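Last updated: December

Features > Automation > Standards

The Rulebook Arrives Before the Robots Do

The Prelow guidelines for recording hand-held gripper demonstrations run to 206 clauses, and I have read them all. Clause 5 says the work surface must be "representative." It doesn't say of what.

The idea behind the document is sound enough. Labs teach robots by having people do chores with instrumented grippers, then feeding the recordings to a model. If every lab records differently, the results can't be compared. So Prelow, a small standards outfit backed by Clendari and Lorex, wants everyone to sign up to one way of working.
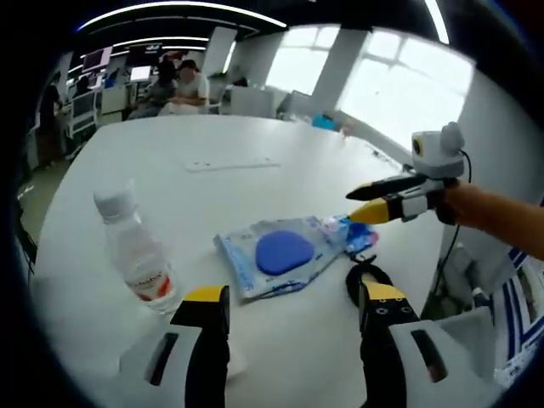

My trouble starts with the audit. A site earns the Prelow mark by submitting 12 recordings of its own choosing. I asked Clendari whether a lab could send in its best dozen and bin the rest. The answer was that applicants are expected to act in good faith. I have heard that line from restaurants.

Then there is the matter of background. An early draft wanted plain walls and no bystanders, and labs objected that homes and offices don't look like that. The final text allows people in view if they have "consented in general terms." I'd like to know what general terms are – the two pages on privacy never say. 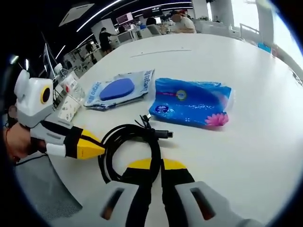
Clutter is where the rules get oddly fussy. Prelow sorts objects into rigid, soft and "other," and the third group gets a single paragraph. A black cable wound in a loose coil belongs there, and so, I suppose, does a crumpled blue packet that takes a new shape whenever it's handled. Those are the things a household robot will have to cope with. Hsueh, the one lab that filed a public objection, asked for 100 trials per item in that group. Prelow settled on 12.

Lorex told me the number can be revised later. Maybe it will be. But the mark goes on sale first, and buyers will read it as a promise about the machine, when all it covers is paperwork about the recordings. The word "safety" turns up in the brochure five times. I couldn't find it in the clauses.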